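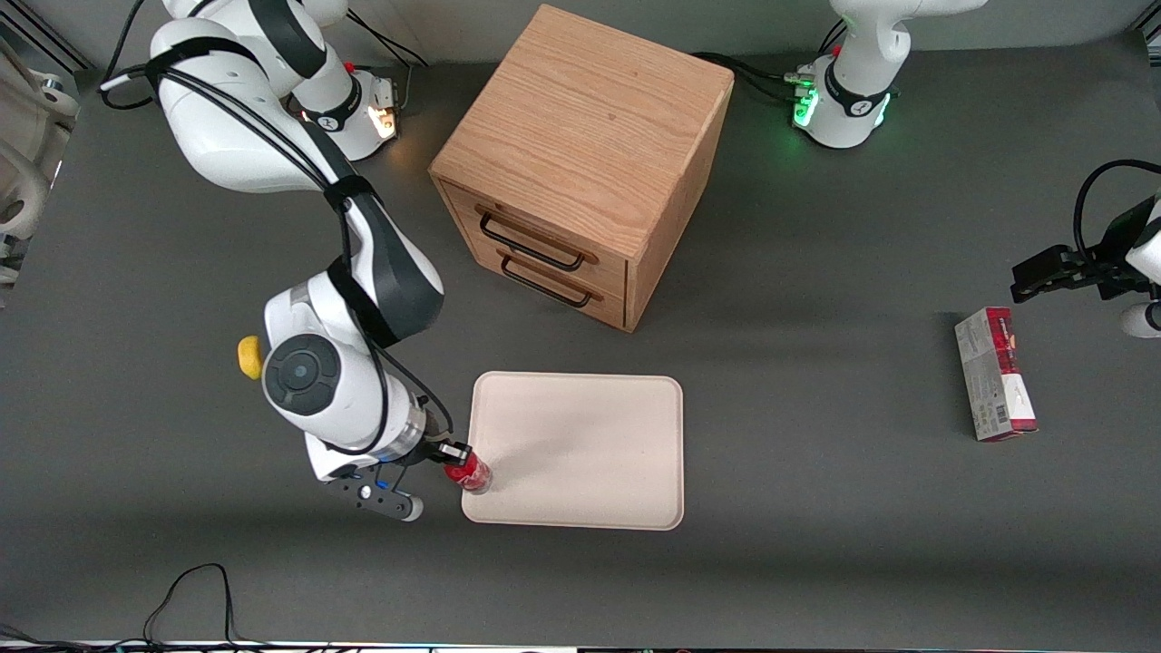 Figure 3.1 Drawers, tray and box on a dark gray tabletop. Credit: Bustmont College Department of Household Studies. Used with permission.

CHAPTER 3
Small Things and Where They Go

Chapter Outline
3.1 The Tabletop Problem
3.2 Trays
3.3 Drawers
3.4 Boxes That Came With Something in Them
3.5 The Thing That Belongs Nowhere
3.6 Keeping It Up After Tuesday-Night Enthusiasm Wears Off

After reading this chapter, you should be able to:
Tell a resting place from a home, and say why a household needs both.
Sort the contents of a tabletop into four groups without creating a fifth called "other."
Choose between a tray, a drawer and a box for a given object.
Estimate how much a drawer will hold before it stops being a drawer and becomes a secret.
Explain, in your own words, why the kitchen scissors are never there.

Introduction

Chapter 2 dealt with large things. Large things are easy. A sofa goes where it fits, and once it's there it tends to stay, mostly out of spite. You will not come down in the morning and find that a wardrobe has drifted onto the windowsill.

Small things drift. A key, a pill bottle, a roll of tape, a battery that may or may not be dead: each weighs next to nothing and can be set down by a person who is thinking about lunch. Multiply that by everyone in the house, and by every flat surface, and you have the subject of this chapter.

In the Bustmont study, which we will return to several times, students visited 38 homes and listed every loose object they found on the main table. One table held 300 of them. The family who owned it described the table as "pretty clear right now." The study's authors recorded this remark without comment, and so do we.

The good news is that the equipment is simple and you probably own it already. Look at Figure 3.1. A light oak cabinet with two drawers, a pale beige tray, a small printed box in red and white. With those three kinds of container you can handle nearly everything in the chapter. What the containers can't do is decide. The small red item at the left edge of the tray is a fair stand-in for most of the objects in your life, in that somebody has to say whether it lives in the tray, in a drawer, or elsewhere, and will have to say so again next week.

3.1 The Tabletop Problem

A tabletop is the most attractive surface in any home. It is at hand height, it is flat, and it has no lid. Compare a drawer, which must be opened, or a shelf, which must be reached. Given a free choice, a person holding a small object will put it on the table, and given a second small object will put it next to the first.

We call this settling. Settling has nothing to do with laziness, although it is often blamed on it, usually by the person who settled the mail there yesterday. It comes from a gap between two moments: the moment you stop needing a thing and the moment you have the patience to put it away. In a well-run house the gap is short. In most houses it is the length of a season.

The usual cure is to clear the whole table at once, on a weekend, with music on. It feels wonderful. The difficulty is that a cleared table is even more attractive than a cluttered one, and within a few days the first key has landed in the middle of it, looking pleased with itself.

A better approach begins with two terms you will need for the rest of the book.

A resting place is where an object may sit for a short time between uses.
A home is where an object is kept when it isn't in use and isn't about to be.

Trouble starts when one is asked to do the work of the other. The chair in the bedroom is a resting place for a sweater. If the sweater has been on it since September, the chair has been promoted, and nobody signed the paperwork.

Sorting the Table

Before you buy anything, sort what you have. (Students reliably want to do these steps in the other order. The stores are counting on it.) Take everything off the table and make four groups.

Daily. You touch it every day or close to it. Keys, glasses, the one pen that works.
Weekly. You would notice it missing by the weekend.
Rare. You need it twice a year, urgently, in bad light.
Leaving. It belongs in another room, to another person, or in the trash.

Set the Leaving group by the door of the room before you go any further. If you leave it on the table it will mix back in with the others while you're looking for a bag.

You will be tempted to start a fifth group for things you can't identify. Every household owns a small plastic part that clearly came off something. Give the part to whoever says "don't throw that out," and consider the matter closed.

3.2 Trays

A tray is a piece of table with an edge around it. The edge does very little in a physical sense. Anybody can lift a thing over it. Yet it changes how people behave, in the way that a painted line changes a parking lot. Objects inside the edge look as though they are meant to be there, and objects outside it look lost.

Trays suit the Daily group. They have no lid and no handle to pull, so they cost the user almost no effort, and effort is the currency this chapter runs on. A tray by the front door will catch keys. A handsome lidded jar in the same spot will catch compliments, and the keys will be next to it.

Three rules apply.

Rule 1. One tray per surface. Two trays side by side are a table again.

Rule 2. One layer. When objects begin to lie on top of other objects, the tray has become a pile with good posture. Empty it and re-sort.

Rule 3. Upright things go in the corners. Bottles and cans tip when they're knocked, and the middle of a tray is where the knocking happens.

Size matters more than material. People choose a tray that matches the table, then find it holds either four items or the contents of a glove compartment. Lay your Daily group flat on a sheet of paper, draw a line around it, and look for a tray a little bigger than the line. If the result is the size of a door, your Daily group needs another look.

3.3 Drawers

The drawer is a far more serious piece of equipment. It hides its contents completely, which is its great strength, and also the reason you own 25 rubber bands and keep buying more.

Small tabletop cabinets deserve special mention. With two drawers the user faces a single choice, top or bottom, and most people can manage that while holding a phone. As drawers are added, the choice gets slower. The Giseck cabinet, popular with sewing classes, has so many drawers that owners label them, then stop trusting the labels, then open them all. A row of open drawers is a tabletop by other means, with the extra feature that you can hit your elbow on it.

For a two-drawer cabinet, use the top drawer for the Weekly group and the bottom one for Rare. Nothing from the Daily group should go in either. If you put your glasses in a drawer every evening, you are making a promise to open that drawer every morning without your glasses.

Place the cabinet where its drawers can open all the way. The advice sounds too plain to print, but in the Bustmont homes cabinets were regularly found with a wall, a toaster or a second cabinet in front of them. The drawers in these cases opened wide enough for two fingers. Whatever could be pulled out with two fingers was used often. The rest was, for practical purposes, archived.

The Paper Test

To find out whether a drawer is too full, lay a sheet of paper over the contents and close the drawer. Open it again. If the paper comes back smooth, all is well. If it comes back creased, remove a few things. If it doesn't come back, see Section 3.5.

TRY IT YOURSELF
Choose one drawer at home. Without opening it, write down everything you believe is inside. Now open it and compare. Mark each item as remembered, forgotten, or surprising. Bring your list to class. You do not have to bring the surprising items, and in past years we have come to prefer that you didn't.

A NOTE ON WORDS
Older readers may know the term "binis," used in Ásgeirsdóttir's course notes for any drawer that holds string, candles, dead batteries and menus. English has only "junk drawer," which is unkind. Most of what is in there is perfectly good. It simply arrived without a plan. We use "mixed drawer" in this book and recommend that a household have one of them, near the kitchen, with the paper test done twice a year.

Check Your Understanding
Explain the difference between a resting place and a home, using an object within reach of you now.
A roommate keeps a flashlight in the bottom drawer, under the gift wrap. Into which group has the flashlight been sorted? When will the roommate learn whether this was wise?
Draw the outline of your own Daily group. Note anything you left off the drawing out of embarrassment.

Section 3.4 takes up boxes, beginning with the kind that are kept because they are nice boxes.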